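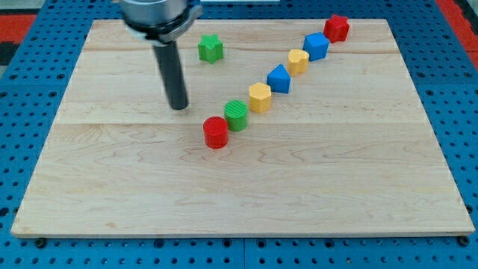 나무판 위에 놓인 블록들과 로봇 끝의 검은 막대. 밀루라 작업실

밀루라에서 로봇 셀 한 대를 2년째 돌보고 있다는 담당자를 만나러 갔다. 이름은 빼 달라고 해서 그냥 '담당자님'으로 적는다. 커피를 건네자마자 나온 첫마디가 "오늘 아침에 영점이 틀어져서 기분이 별로예요"였다. 아, 제대로 찾아왔구나 싶었다!

제일 먼저 물은 건 아침에 와서 뭘 하느냐였다. 전원부터 켤 줄 알았는데 아니란다. "손으로 판을 밀어 봐요. 흔들리면 그날 좌표는 다 못 믿는 거니까요." 나무판이 타공판 위에서 조금만 움직여도 막대가 엉뚱한 데로 내려간다고 한다. 예전에 드라소프 쪽 셀을 봐 주러 갔다가 반나절 동안 프로그램만 뒤졌는데, 알고 보니 볼트 하나가 덜 조여져 있었다고. 그 얘기를 하면서 본인이 제일 크게 웃었다.

그다음은 막대다. 끝이 둥글어서 어디를 기준점으로 잡느냐가 늘 골치라고 했다. "저는 판에 닿기 직전까지 내려놓고 종이 한 장을 끼워요. 종이가 살짝 걸리면 거기가 높이예요." 더 그럴듯한 장비가 있을 줄 알았다고 했더니 있긴 있는데 꺼내기가 귀찮단다. 공구 좌표를 새로 잡으면 꼭 손으로 공책에도 적는다. 나도 슬쩍 넘겨 봤는데 글씨가 보통 악필이 아니었다(죄송합니다).

블록 얘기도 빼놓을 수 없다. 별, 하트, 육각기둥 같은 색색의 플라스틱 조각들인데, 나는 솔직히 장난감인 줄 알았다. 담당자님은 점검할 때 원기둥을 먼저 건드려 본다고 했다. "원기둥은 어느 쪽에서 밀어도 옆면이 똑같잖아요. 별은 뾰족한 데를 건드리면 휙 돌아가 버려요. 처음부터 별로 하면 뭐가 틀렸는지 몰라요." 속도도 처음엔 최고 속도의 13퍼센트로 묶어 둔다. 왜 하필 13이냐고 물었더니 10은 답답하고 15는 무섭다고.

고장은 어떠냐고 하니 한숨부터 나왔다. 얼마 전엔 가동 3268시간째에 손목 쪽에서 달그락 소리가 났다고 한다. 탤포트에서 부품이 오는 데 11일이 걸렸고, 뜯어 보니 고정 나사가 풀려 있었다. "부품 기다리지 말고 먼저 뜯어 볼걸 그랬죠." 그 뒤로는 2월이든 한여름이든 달마다 나사에 펜으로 줄을 그어 놓고 어긋났는지 본다고 했다. 새로 온 부품은 아직 상자째 선반에 있다.

마지막으로 이 일을 시작하는 분들께 한마디 부탁드렸더니 한참 뜸을 들이다가 "케이블 정리부터 하세요" 하고는 다시 영점을 잡으러 갔다.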